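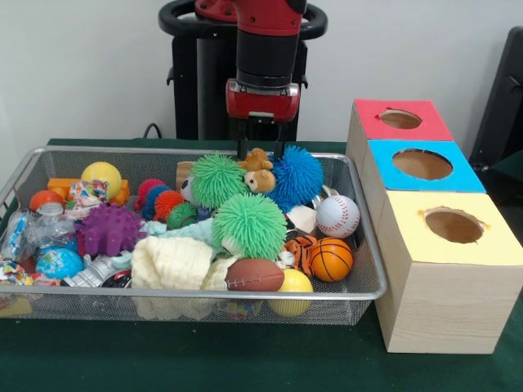

A wire basket packed with toys, small brown teddy and all.

When my sister and I finally got round to clearing our mother's loft in Bakstead, we gave ourselves a weekend. It took until August, and even then there was a suitcase neither of us would open. I mention this because I've since met Gion Holzer, who has been running the toy library in the old Stotov bakery for longer than he cares to admit, and who laughed until he had to sit down when I told him.

"A weekend!" he said. "For the toys alone I would give you a month."

Families have been borrowing from him for years — jigsaws, dolls, a wooden crane that is never on the shelf for more than an afternoon — and the catalogue now runs to 1,879 entries, all written up by hand in ledgers with marbled covers. A child may take 6 things home at a time. There are 70 families on the books at present, some of them driving in from Vulisau, over the hill, and stopping at the Nair tea rooms on the way back (do have the plum cake if you go).

What I liked best was how little fuss he makes about wear. A bear with a bald ear goes out as readily as a new one, and if a jigsaw loses a piece he simply writes that on the lid, so you know where you stand before you begin.
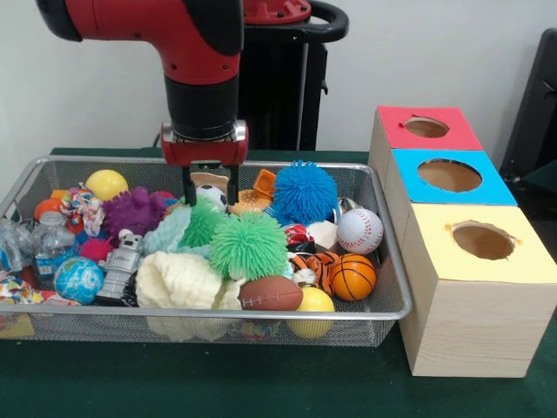

How long can a family keep a toy before it has to go back?
Three weeks, and you can ask for another three if no other child has put their name down for it.

He did have one piece of advice for people like me, with lofts and suitcases. Let the children choose what stays, and let them take their time over it, with something to eat. My sister tried this with her two and they kept a tin whistle, a bath duck and a broken kite, and gave away things she'd have sworn they loved. She has kept the doll's house back herself, mind you, and it's on her landing now, where everybody trips over it.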